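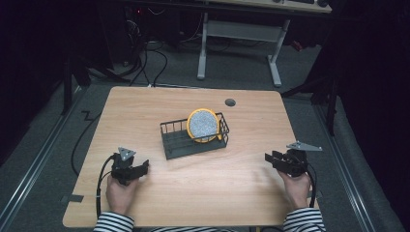

Valdis Juška objected last time that a basket on a table is only clutter with a fence around it, and he asked for that to go into the notes. So it has. He has a point, and most of this session is spent on it.

Session 5: Small containers on work surfaces

12 shares | 3 comments

Reading for this week: the Crabtree handout on desks, both sides. The back is the useful side, so naturally it's the one that photocopies badly.

A wire basket does two jobs. It keeps things in one spot, and it lets you see what they are. A solid box does the first job better and the second not at all, which is how a household comes to own four rolls of tape. With a small open basket and one round pad standing up in it, you can read the contents from across the room. Add a second pad and you still can. Add a stapler, some receipts and a dead battery and you have what Juška was talking about.

Terms we'll use

Footprint: the patch of table the basket takes away from you. Measure it at the base.

Standing storage: flat things kept on edge. It saves footprint and costs height. A disc on edge will lean, usually into a corner, and that's fine - a lean is stable if the side of the basket is tall enough to stop it.

Clear zone: the part in front of the basket where the hands go. People give this away first and then complain about the table.

Where to put it

Middle of the table is good for a thing you use every few minutes and a nuisance for everything else. Toward the back is the usual answer, but leave the grommet hole alone. It's there for cables, and a basket parked on top of it will be moved the first time anyone plugs in a lamp - then moved back, slightly worse.

Worked problem

The Heken table in our room has a top some 90 cm deep. You want a clear zone 80 percent of that depth. How much is left for the basket? (18 cm. The Burik basket fits. The Westex one doesn't, whatever its label says.)

For next time

Empty one container at home onto a table. Put back only what you can name without picking it up. Bring the rest in a bag, and a reason for each item if you have one.

0 comments on this section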